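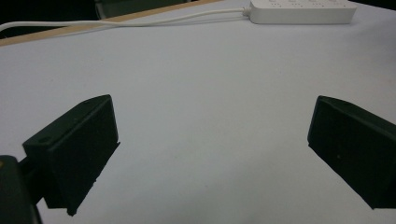
Robots still can't be trusted with the washing-up, says Skollora

1 December trials report now open to retailers and care homes

December 1, 2020 — Skollora, the household automation tester, has published the results of its second round of chore trials. Anyone hoping to sell the ironing board should hold off for now.

Two-fingered grippers were given 13 everyday jobs from homes and shop floors, among them folding tea towels, restocking a shelf, coiling a cable and wiping down a table. Each gripper had 132 attempts. Nine of the jobs were finished to a standard a fussy aunt would accept, though seldom at a speed she would.

Shelf work went best. Tins and boxes keep their shape and stay where they are put, and the grippers clearly appreciated it. Cloth did not go well. A tea towel took about 9 minutes to fold, and two were declared finished while still in a heap. Cables were worse, particularly the thin white sort on a white table.

"We are often asked when a machine will do the housework," said a Skollora spokesperson. "It depends how you feel about supervising it. At present you could do the job yourself, put the kettle on and come back in time to pick up the spoon."

The trials began in August at the Fontes workshop, with shelving and stock supplied by Romex. Homeware chain Koketti, which had been considering a machine for overnight tidying, will keep its evening staff and look again next year.

The full report, including the chapter on socks, is free on request from the Skollora press office. A third round will add bed-making.

ENDS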